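4.2 Attendance and the town festival program

The Bradau summer festival is the largest public event in the district and the only one with a full program on record. We use it here as the main case. Program booklets were kept by the town office, apart from two years that are missing, and those were filled in from the local paper where possible. Not everything could be filled in.

Total events listed in the final year of the study: 59. Of these 49 were free. The rest were ticketed, mostly the evening concerts on the Stirkberg stage plus the choir competition, which moved indoors after the second year and never moved back. Gate counts exist only for the ticketed part, so the figure of 2373 paid entries should be read as a floor and says very little about the crowd on the main square.

Interviews. We spoke with 16 organizers and performers, most of them twice. Pirmin Marti, who ran the opening night for most of the period, described the early program as "whatever the clubs brought us." Later years were different. A call for entries went out in December, a short list was drawn up, and clubs who had always had a slot found they had to apply for one. Several did not. The brass band from Aebischer dropped out at this point and came back only when the parade was put back on Sunday morning.

The Oleo stage is a special case. It was set up as a side stage for school groups, with no budget of its own, and by the end it carried more acts than the main square. Respondents disagreed on why. Some pointed to the shorter sets, some to the shade. Two said simply that the sound was better. We did not measure sound levels and leave the question open, altough it would be worth a follow-up.

Parade route: changed three times. First change due to road works, the other two not explained in the minutes. Shop owners along the old route complained each time, see the letters quoted in section 3. No clear effect on turnout that we could find, but again, no gate counts for free events, so the comparison rests on recollection and on the paper's own estimates, wich tend to round up.

One more point on language. Booklets went from one language to two in the middle of the period. The change was small on the page and large in the interviews. Almost everyone brought it up without being asked.
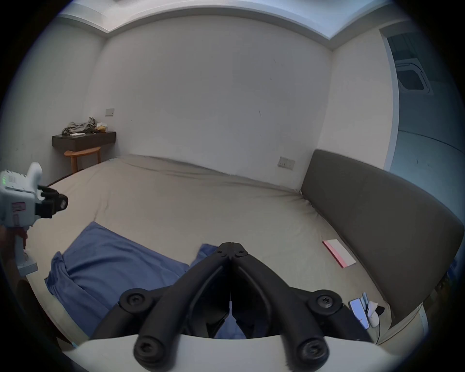
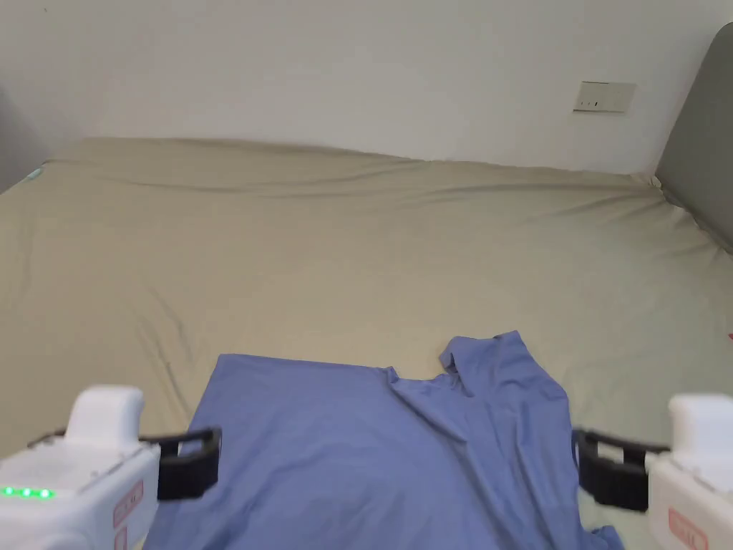 Figure 3. Two views, same place and occasion.

Did the shift to a selected program reduce the number of local groups taking part?

Fewer clubs from the town appeared on the main square, but the Oleo stage took in most of those that still wanted a slot, so the overall loss was small.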